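Started clearing the big table this afternoon. It has had the quilted cloth on it since we moved in, and things get put down on it and stay there. Going to post as I go so I actually finish.

Rule one, borrowed from Julián Manzano, who did his hallway this way last December: pick a thing up once and decide. No "for now" pile. I had a "for now" pile in the old flat and it lasted 34 months.

Four boxes along the wall. Kitchen, bathroom, going out, bin. The boxes are from the Fanow delivery and the flaps won't stay open, so I've taped them down.

Paper first. Receipts, a Midivard catalogue, the instructions for a lamp we no longer have. All of it in the recycling except one letter from Sotomayor about the boiler, reference 1767, which I had told them on the phone never arrived. Will ring them tomorrow.

Pens next. Tried every one on the back of the catalogue. Kept the ones that wrote.

Nicanor Vidal asks why I don't tip the lot into a drawer. The drawer is full. The drawer is next month.

Coins: £1.73 in the end, so 173 pence, mostly coppers. In the jar on the windowsill.

Tea break at half three. The table looks worse than when I began, but there's cloth showing at the window end — a fair bit of it.

Now the end by the door, which is the mixed end. Food next to things that aren't food. I don't know how it gets like that. You come in with your hands full and put it all down together, I suppose.

Sunglasses go out to the hook by the front door. White ones, so they show every mark, and they need a proper case. Flustitz had a plain one for 36 and I'm not paying that for a case.

Nail clipper to the bathroom box. It always ends up at the table because the light is better there.

Anything bottled goes in the kitchen box. The walnut one with the yellow on the bottle is the sort of thing I buy once, forget, and then buy again, so it's going at the front of the shelf where I'll see it. 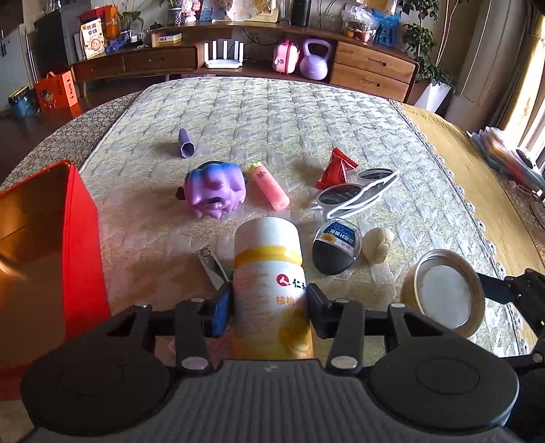

Kitchen box is the heaviest by a long way, so I'll carry that through in two goes. The cloth comes off after that and goes in on a cool wash — the label says 30 and I've ignored it before, with results. Back later when it's on the line.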